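Leave the Table Plain
by Parisa Shokri

In my opinion a work table should be pale and almost empty. For many years I kept everything on mine – pens, cups, letters from March – and each small job began with moving things. Now I allow one tray, and when I finish, it goes back on the shelf. My friend Henryk finds this cold. I think wood grain is enough decoration, and a few scuffs do no harm. 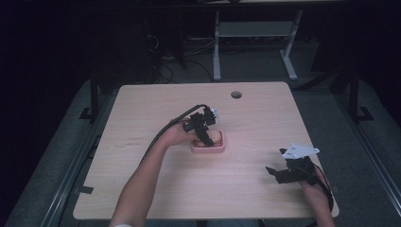
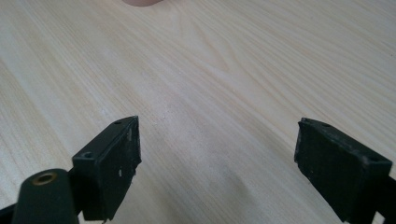

Pale wood, with the grain left to show.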